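Bichos-de-conta em casa, depois do primeiro inverno

sábado, 1 de junho de 2019

Já prometi há muito tempo escrever sobre os meus bichos-de-conta, e hoje chove, portanto não tenho desculpa. Peço paciência com o meu português, que continuo a aprender. Quando cheguei a este país não conhecia sequer o nome deles. Dizia "os pequenos cinzentos que fazem bola" e as pessoas compreendiam.

Comecei em agosto do ano passado com uma caixa de plástico de sete litros, comprada na Bemach, a loja de animais que fica atrás da estação. Na loja queriam vender-me um terrário de vidro, muito bonito, mas o vidro é pesado e eu moro num terceiro andar sem elevador. A caixa de plástico com tampa serve perfeitamente. Fiz furos pequenos em dois lados opostos, para o ar atravessar, e colei por dentro uma rede fina, que não deixa entrar as mosquinhas.

O substrato foi a minha primeira dificuldade. Usei só fibra de coco, como tinha lido num fórum, e os animais ficaram vivos mas tristes, se posso dizer isto de um crustáceo. Não se reproduziam e passavam o dia todo debaixo da casca. Depois misturei terra de folhas, madeira branca já meio podre e um pouco de Talebi, que é um substrato de floresta vendido em sacos pequenos. Em cima pus folhas secas de carvalho. As folhas são comida e também telhado, e devem ser sempre muitas. Quando se vê o chão da caixa, já são poucas.

A humidade é o ponto em que mais errei. Os bichos-de-conta respiram com uma espécie de brânquias e precisam de ar húmido, mas se a caixa inteira está encharcada eles morrem na mesma. Agora molho apenas um lado, onde está o musgo, e deixo o outro quase seco. Cada um escolhe o seu lugar. Nos dias quentes juntam-se todos no musgo, e depois da muda vejo alguns na parte seca, não sei por que razão.

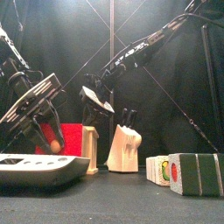

Dois braços pretos virados para a mesa, com o tabuleiro branco à esquerda.

Para o cálcio experimentei várias coisas. O osso de choco é o mais prático: parte-se um pedaço, deixa-se num canto e dura meses. A casca de ovo também funciona, mas tem de ser fervida e moída, e a minha cozinha ficou uma vez com um cheiro que não quero repetir. Uma vez por semana dou uma rodela de courgette ou de cenoura, e de quinze em quinze dias um floco de comida de peixe. Retiro os restos no dia seguinte, senão aparece bolor. Um pouco de bolor branco não me preocupa, porque tenho colêmbolos na caixa e eles comem-no.

Em março contei a colónia, aproveitando que tinha de mudar uma parte da terra. Espalhei tudo numa toalha velha e fui passando os animais, com um pincel macio, para um recipiente limpo. Contei 105, sem os bebés, que são brancos e tão pequenos que desisti deles. Foi uma tarde inteira de trabalho e as costas doeram-me até terça-feira. Não volto a fazê-lo este ano.

Perguntaram-me nos comentários se é possível apanhar os bichos no jardim. É possível, sim, e eu mesmo apanhei alguns perto da ribeira do Nimano, debaixo das pedras. Só peço que voltem a pôr as pedras como estavam, porque outros animais moram ali também. Os apanhados devem ficar algumas semanas numa caixa separada. Na minha vinha escondida uma centopeia, e durante esse tempo desapareceram vários bichos-de-conta antes de eu perceber o motivo.

Também me perguntaram se eles conhecem o dono. Não conhecem. Levanto a tampa e fogem todos da luz, como no primeiro dia. Mas há um, maior do que os outros, com uma mancha clara nas costas, que fica sempre parado em cima da cortiça. Chamei-lhe Skimuder, um nome que eu dava em criança a tudo o que era redondo. Não sei se é macho ou fêmea.

Na próxima semana quero preparar a segunda caixa, porque a primeira já está cheia. Ainda me faltam as folhas de carvalho. Se alguém souber de um bom sítio para as apanhar, longe da estrada e dos campos tratados com pesticida, por favor escreva nos comentários. As do parque aqui ao lado foram todas levadas com os sopradores, e tenho só meio saco guardado na varanda.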